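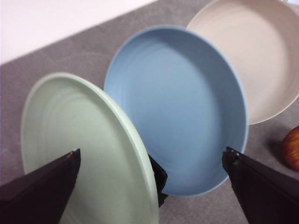 Green plate, blue plate.

I have been eating off the same kind of plate for 20 years and never gave it a thought until I started cutting down on what we own. The first post in this series was about books and the second was about coats. This one is about the kitchen, which took me most of September.

We moved to Alldale with far too much crockery. There was a full dinner service from a relative, white with a gold line, which could not go in the microwave. There was a set of brown stoneware from a shop called Jultska that has since closed. On top of that there were odd bowls, egg cups and a gravy boat. I put everything on the floor one Thursday and it covered the floor.

My rule for the books had been to keep what I would read again. That doesn't work for plates. What I did was put the lot in boxes in the hall and only take something out when I needed it. After a month, whatever was still in the boxes could go.

Most of it was still in the boxes. The gold-rimmed service had not been touched. I had taken out one large serving dish, used it for a pie, and then found it wouldn't fit in the sink. The gravy boat had come out once, for custard. The brown stoneware did get used, but only because it was at the top.

The dinner service went to the charity shop on Cikel Street. They were pleased with it and asked if I had the matching teapot – I didn't. The stoneware I tried to sell. I asked 80 pounds for the set, had no replies for a week, and in the end took 2 pounds a plate from a man who wanted half of them. The rest went to the charity shop as well.

We now keep a few coloured plates with a bit of a rim, and they do for everything. Toast, curry, salad, a piece of fruit in the afternoon. I wash up more often than I used to, but there is less of it each time, and I no longer leave things stacked by the sink overnight. 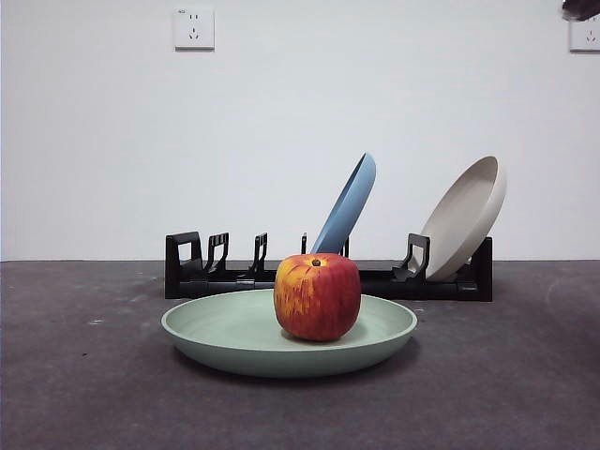 What I would do differently

I should have measured the cupboard first. I got rid of two good mixing bowls to make space and then found I had a whole empty shelf. I have since bought another mixing bowl.

I would also leave the boxes longer than a month. A month doesn't include Christmas, or having people to stay. We had visitors in the second week after the clear-out and two of us ate out of pasta bowls, which was fine, but I did think about the gold-rimmed plates.

Next is the shed. There are 100 plant pots in there, all plastic, and a mower made by Paul that has not started since we moved in. I will probably leave it until spring.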